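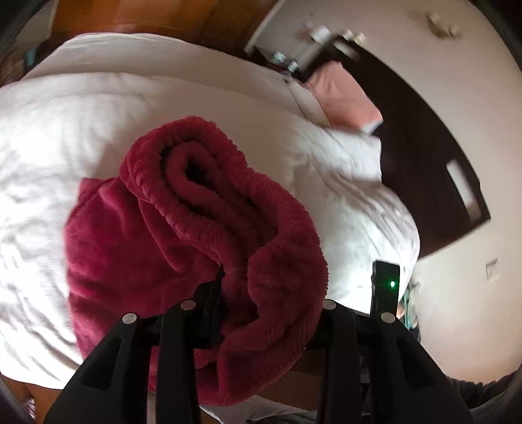
Firkow opens orders for hand-held gripper kit

28 Nov 2022

Firkow has opened orders for the Dudus, a hand-held gripper kit for recording household handling tasks such as folding blankets, making beds and putting away clothes. The first batch is limited to 200 units. Each kit costs $1,679, with shipping due to start once the batch has been assembled.

The Dudus is worked by hand and needs no robot arm at the recording stage. The operator opens and closes the jaws with a trigger while the camera records the fingers and whatever is between them. Recordings are exported with jaw width and hand position for each video frame, and can be used to train an arm fitted with the matching Firkow end tool. That tool is sold separately.

Firkow says most of the design changes since its trial version concern soft goods. The earlier fingers were broad and flat at the tip, and tended to push thick fabric ahead of them. The production fingers are thinner and can be slid between layers before the jaws close. A wider pair for boxes and bottles is included and is changed with a hex key.

"Fleece was the worst material we had," said Amirhossein Farahani, who leads hardware at the company. "It compresses, it springs back, and the camera loses the edge of the fold. We spent more hours on blankets than on everything else in the test plan."

The trial version was lent to 71 operators, who recorded in their own homes. Firkow reports 117 hours of usable footage from the program – bedding and laundry make up the largest share. Operators asked for a lighter grip and a shorter calibration routine. The grip has been changed. Calibration is still done at the start of every session, and a faster routine is planned as a software update.

Bisht will handle sales and repairs in North America. Stavumura, which supplies the export software, is including a one-year license with each kit. Replacement fingers are sold in pairs, and orders for them open at the same time as the kit.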